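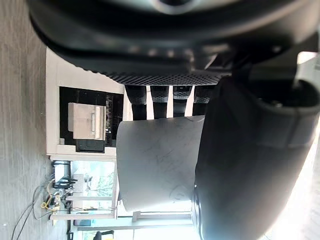
Re-seating a Sagging Flyscreen in an Aluminium Frame

Applies to: sliding and hinged insect screens with a spline groove on all four sides
Time: one evening for a single door, less for a window
Last revised: November

A flyscreen sags when the spline – the rubber cord that holds the mesh in its groove – shrinks, hardens or lifts at a corner. If the mesh is undamaged and has enough margin outside the groove, it can be re-tensioned with new spline. If it has been trimmed flush at the groove, there is nothing to pull on and it must be replaced. The procedure below covers replacement. For re-tensioning, skip the cutting steps.

What you need

Fibreglass or polyester mesh, wider than the frame by at least 50 mm on every side
Spline of the correct diameter
Spline roller with one convex and one concave wheel
Utility knife with a new blade
Small flat screwdriver
Four timber offcuts and four clamps
Stiff brush and methylated spirits

Choosing the spline

Measure the groove, not the old spline. Rubber that has been in the sun for several summers will have lost some of its diameter, and matching it gives you a cord that pulls out under light pressure. Take an offcut of the new mesh to the hardware shop along with a note of the groove width. Thicker pet mesh takes up more room in the groove and usually needs a thinner spline than standard fibreglass does.

The correct size goes in with firm pressure from the roller and can't be pulled out with two fingers. If you have to lean your whole weight on the roller, go down a size.

Removing the old mesh

1. Take the screen out of its track and lay it flat, groove side up. On sliding doors, back off the roller adjustment screws first or the bottom edge won't clear the sill.

2. Find the end of the spline, normally at a corner. Lift it with the screwdriver and pull it out slowly along the groove. Brittle spline will break into short lengths and each one has to be picked out separately.

3. Lift off the mesh. Brush out the groove and wipe it with methylated spirits. Allow it to dry.

4. Check each corner joint. Most frames are held by plastic corner stakes, and a cracked stake will let the frame rack as soon as the mesh is tight. Replace it now.

Bracing the frame

Long sides bow inwards under tension. Clamp the offcuts to the bench against the inside faces of the frame, one at the midpoint of each side. Check that the frame is square by measuring both diagonals. A difference of 3 mm or less is acceptable on a door.

On the door used to prepare these notes, the short side measured 592 mm at the ends. Fitted without bracing, it bowed enough at the centre of the long sides to leave a visible gap at the jamb, and the work had to be redone.

Fitting the new mesh

1. Lay the mesh over the frame with the weave parallel to the long side. Misalignment shows clearly once the screen is upright.

2. Run the convex wheel along the first long side to crease the mesh into the groove. Use short strokes. Omit this step with aluminium mesh if the wheel marks it.

3. Starting just past a corner, press in the spline with the concave wheel. Don't stretch the cord as you go – it will creep back later and leave the corners empty.

4. At each corner, push the spline down with the screwdriver, then turn and continue. Hold the mesh flat with your free hand, without pulling.

5. Do the second long side last. Light hand tension is enough, as the spline draws the mesh tighter when it seats.

6. If a wrinkle forms, pull the spline back to a point before the wrinkle and roll that section again.

Trimming

Cut along the outer edge of the spline with the blade angled towards the outside of the frame. Change the blade if it starts to drag. Stop short of each corner and finish from the other direction.

Refitting

Remove the clamps, lift the screen back into its track and reset the roller screws until the gap at the jamb is even from top to bottom. Mesh with a slight slackness at the centre is normal. Mesh that drums when tapped is probably over-tensioned, so recheck the diagonals.

Notes by Anjana Seneviratne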